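Chapter 6
Sanitary Fixtures and Fixture Connections

Learning outcomes

After completing this chapter, the reader should be able to:
classify water closets by flushing action, mounting and outlet orientation;
select a trap and vent arrangement for a single bathroom group;
set out rough-in dimensions from a manufacturer's data sheet;
identify the backflow protection required for fixtures with integral washing functions.

6.1 Scope

Chapter 5 dealt with the sizing of drainage stacks and branches. The present chapter moves to the fixtures those branches serve. Urinals and floor drains are treated separately in Chapter 7. Commercial kitchen fixtures are outside the scope of this volume.

The term "fixture" is used for any receptacle that receives water or waste and discharges it to the sanitary drainage system. Colour, finish and trim are matters for the architectural schedule and are not considered further.

6.2 Water closets

A water closet consists of a bowl with an integral trap, a means of flushing, and a seat. In washdown models the waste is displaced by the momentum of the flush water. In siphonic models the trapway is shaped to run full, and atmospheric pressure on the bowl side drives the contents over the weir. Siphonic bowls hold a larger water surface and are more sensitive to partial obstruction of the trapway.

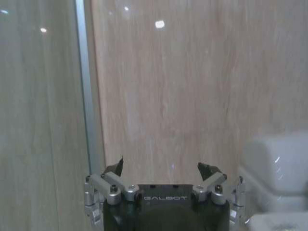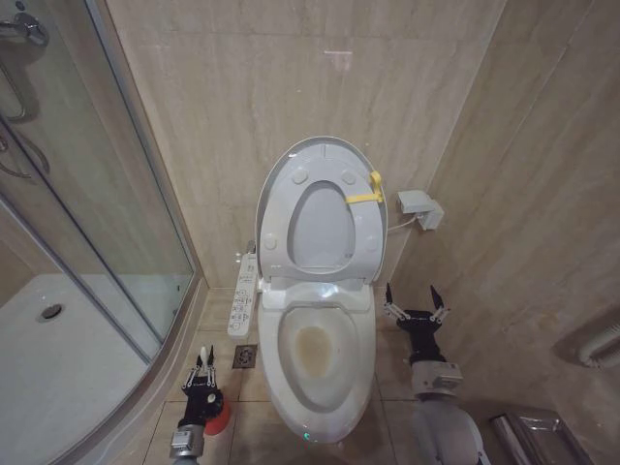
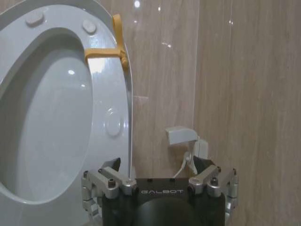
Electronic models combine the bowl with a washing unit and require a power supply in addition to the cold water connection. The location of the receptacle must be coordinated with the electrical drawings before the wall is closed. Relocation afterward is costly, as the Bedoya case study at the end of this chapter illustrates: of 224 suites, 74 required the receptacle to be moved after tiling.

6.3 Rough-in dimensions

The rough-in is the horizontal distance from the finished wall to the centre of the floor flange. Drawings commonly give this distance from the framing, and the thickness of backing board, mortar and tile must then be added. Wieser and Lui recommend that the finished-wall dimension be marked on the subfloor before the flange is fixed, and that practice is followed in all worked problems here.

The flange is set on the finished floor and fastened to the structure. A flange set below floor level may be corrected with an extension ring, provided that the joint remains accessible for testing.

6.4 Trap seals

A trap seal is the vertical depth of water between the crown weir and the dip. It is lost through self-siphonage, induced siphonage, back pressure, evaporation or capillary action. The first three are controlled by venting and are analyzed in Section 6.5.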